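Search this site

Notes on a Housekeeping Standard for Shared Robot Cells

Since June I have been responsible for revising the bench practice rules that our group at Tuvthorpe applies to manipulation work. The previous version, drafted by Marianna Nowicki, covered arm speeds, stop buttons and access to the floor in great detail. It gave a single sentence to the surface on which the work is done. The revised version gives it 4 pages, and I set out here the reasoning behind the main clauses. These are my own views and have not been adopted by Kelell or any other partner.

Clause 1 concerns the work surface. A covering cloth is a piece of equipment and should be inspected as such. A tear changes how a fingertip slides, and a fold can catch the corner of a carton. The rule now requires the operator to record any hole, crease or stain before the first run of a session, and to replace the cloth when damage lies within the area where parts are placed.

Clause 2 concerns loose material. Scraps of paper, splinters and crumbs are to be cleared between tasks. Yogesh Kashyap argued that a robot intended for ordinary workplaces should be able to tolerate some litter, and I agree with him. The clause therefore permits debris where the test plan calls for it, provided that the plan says so in writing.

Clause 3 concerns cartons. Folding tasks are sensitive to the condition of the cardboard, and a box that has been opened and closed many times does not behave like a fresh one. Each carton is to carry a use count, and none may be used for more than 19 cycles. 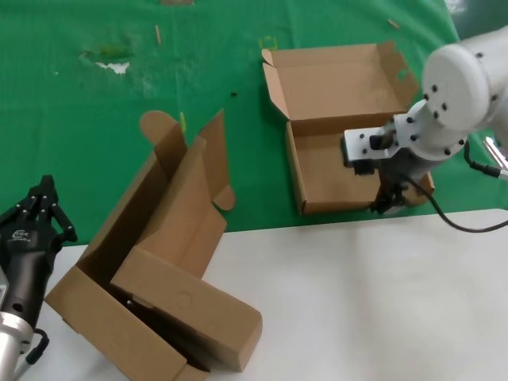
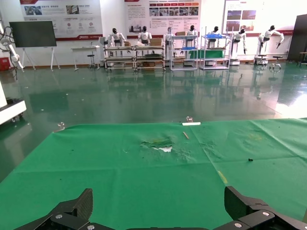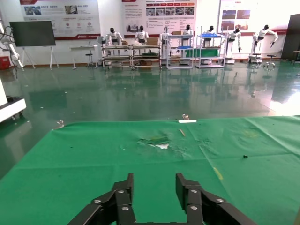

The green work surface, with cardboard boxes in the first picture and the room behind it in the second and third.

Clause 4 caused the longest discussion. It deals with what lies behind the bench. Wrist cameras look outward as often as they look down, and a background of other robots, posters and reflective flooring will enter the recorded material. Violeta Urrutia proposed screens around every cell. Javiera Fuentealba objected that screens would block the supervisor's line of sight, and her objection was upheld. The text now asks that the background be noted in the session log and that large items not be moved during a run.

Clause 5 covers cables. Slack should be enough for the full reach of the arm and should be checked at both ends of its travel. The log sheet has a box for this, form 1361, which replaces the older Mogensen sheet.

Comments on the draft have been received from Arlo Kasprzak, chiefly on the wording of Clause 2. His suggested change, replacing "debris" with "any item not named in the test plan," will appear in the next version. The question of who signs the log when two operators share a cell remains open.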